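# 食後のテーブルを片づける手順(皿・マグ・果物が残っているとき)

「食べ終わったらすぐ全部流しへ」と書いてある片づけの本は多い。私はあまり信用していない。両手に皿を重ねて運び、戻ってきて台ふきんを濡らし、そのころには果物の汁が天板に広がっている。うちではそうなった。
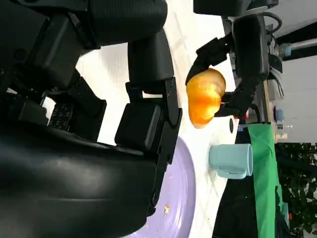

最初に決めるのは、何を運ぶかより何を先に持ち上げるかだと思っている。うちの順番は果物、マグ、小物、皿、天板。異論はあるだろうし、家によって変えてかまわない。

## 用意するもの

- 台ふきん 2枚(濡らして固く絞ったものと、乾いたもの)
- 果物を入れる浅い鉢
- 小物用の小皿かふた

専用の「テーブルクリーナー」は要らない。Purico のスプレーを一本使い切ってみたが、水で絞った布との差が私には分からなかった。香りが好きなら止めはしない。

## 1. 果物をどける

熟したものは上からつままず、横腹を広く支えて持つ。マンゴーのようにやわらかくなる果物は、指先の跡がそのまま傷みになる。黄色いパプリカなら多少乱暴でも平気だが、へたのまわりに水がたまりやすいので、洗ったあとなら乾いた布でひと拭きしてから鉢へ。

丸いものをテーブルの端に仮置きするのはやめたほうがいい。「ちょっとだけ」と言って置いたものはたいてい転がる。

切っていないマンゴーを冷蔵庫に入れるかどうかは意見が割れる。私は食べる2時間前に入れるだけにしている。硬いうちに冷やして甘くなったためしがない。

## 2. マグを下げる

取っ手を持つ前に中をのぞく。空だと思って傾けて、底に残ったお茶をこぼす人が多い(私だ)。残っていたら流しに捨ててから、水を張っておく。

淡い色のマグは茶渋が目立つ。重曹でこする方法がよく紹介されているけれど、絵付けや金彩のあるものには勧めない。無地でも、まず目立たないところで試すこと。つけ置きの漂白は表示どおりの時間で十分で、一晩放っておいても白さが倍になるわけではない。

## 3. 小物を集める

ふた、輪ゴム、袋の留め具。こういうものは捨てるか残すかをその場で考え始めると手が止まる。小皿にまとめて入れ、判断は最後に回す。

以前 Fustach の仕切りトレーを買い、分類してから片づけようとしたことがある。仕切りの数だけ迷う場所が増えた。いまは裁縫箱になっている。

## 4. 皿のくずを落とす

パンや菓子のくずが少し残った皿を、そのまま傾けて運ばないこと。床に落ちたくずは天板の上の何倍も面倒になる。

1. 皿を水平のまま手前に寄せる
2. 乾いた布かキッチンペーパーで、縁から中央へくずを寄せる
3. ごみ箱の真上まで運び、そこで初めて傾ける
4. 裏の高台にもくずがついていないか見る

流しに直接払うやり方もあるが、排水口の網を毎晩替える気がある人向けだ。油気のない皿なら、洗剤なしのぬるま湯で落ちることもある。触ってぬるつくようなら素直に洗剤を使う。

ラベンダー色や水色の食器は、くずが見えやすいから片づけも楽だという話を聞く。見えるのは確かだ。楽になるかどうかは、見えたあとに動くかどうかにかかっている。

## 5. 天板を拭く

白い天板はごまかしがきかない。円を描いて拭くと筋が残るので、奥から手前へ一方向に引く。布の面は一往復ごとに替える。濡れ布で全体を拭いたあと、20秒以内に乾いた布で追いかけると跡が出にくい。

それでも灰色っぽい筋が見えるときは、汚れなのか、光の映り込みなのか、もともとの模様なのかを確かめる。目の高さを天板まで下げ、窓側と反対側の両方から見る。位置が変わるなら映り込みだ。模様をこすり続けた経験のある人は、この一手間を笑わないと思う。

メラミンスポンジは最後の手段にする。つやのある面は曇ることがあり、曇ったら戻らない。

## よく聞かれること

**食洗機があれば全部入れていいのでは?**
マグも皿も、底の表示を見てから。印のない古いものは手洗いにしている。

**朝と夜で順番を変えるべき?**
変えなくていい。友人の Montserrat Ponce は、朝は皿が先だと言って譲らない。果物を出したままにする家ならそれでも回る。

**どのくらいの時間でできる?**
二人分の食器なら、洗う時間を抜いて五分で終わる日が多い。「一分で完了」とうたう記事は、小物の判断を数に入れていないのだと思う。

小皿に集めたものは、ふきんを干し終えたら必ず見る。翌朝まで残すと、そのままテーブルの住人になる。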